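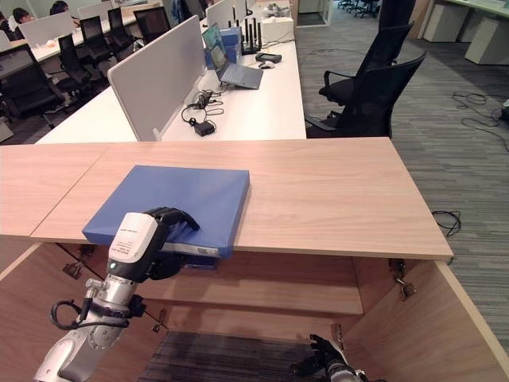
Rajeshwari Shenoy

Storing Quilts and Blankets: Your Questions, Answered at Length

I've been repairing and putting away other people's bedding at Stosstead for a good while now, and the same questions land in my inbox every June, when folks finally strip the winter layers off the bed. I've gathered my answers on one page so you can find them at midnight with a comforter in your arms.

Do I really need to wash a quilt before I store it?
If it's sturdy and washable, yes, please do! Body oils and little spills you can't see yet have a way of turning yellow over a summer, and moths are very fond of them. If it's an old or hand-pieced quilt, don't put it in the machine on my say-so. Air it flat in the shade for an afternoon and write to me first.

How dry is dry enough?
Drier than you think. The shell of a comforter will feel perfectly fine while the filling is still damp, especially down in the corners. I let mine hang an extra day indoors after I'd swear it was done.

Can I use those vacuum bags?
For polyester, for a few months, go ahead. For down, wool or anything with hand quilting, I'd rather you didn't — the loft doesn't always come back, and the creases can be very stubborn. A clean cotton pillowcase or an old sheet, tied loosely, has served my family for 2 generations.

What about the cedar chest my grandmother left me?
Lucky you. Cedar smells wonderful, but bare wood can stain fabric over time, so line the chest with washed cotton or acid-free tissue. Cedar also fades as it ages, so don't count on it to keep moths away all by itself.

How often should I refold?
Twice a year is plenty. Fold along different lines each time (thirds, if you did halves before) and tuck a roll of tissue into the bends. Ruairí Flanagan, who teaches our beginner class, rolls his around a cardboard tube, which is lovely if you have the closet for it.

Is the attic okay? The basement?
Neither one, I'm afraid. Attics bake and basements sweat. Under the bed or on a closet shelf is much kinder.

My blanket came out smelling musty. Is it ruined?
Almost certainly not. Give it a breezy day outdoors before you try anything else. If the smell hangs on, wash it if the label allows, with half a cup of white vinegar in the rinse, and be patient with it.

Do you take quilts for repair by mail?
We do, but please send a note and a couple of snapshots before you pack anything up. Wool blankets with live moths have to stay home until they've been treated.

Page last updated 7 March 2018.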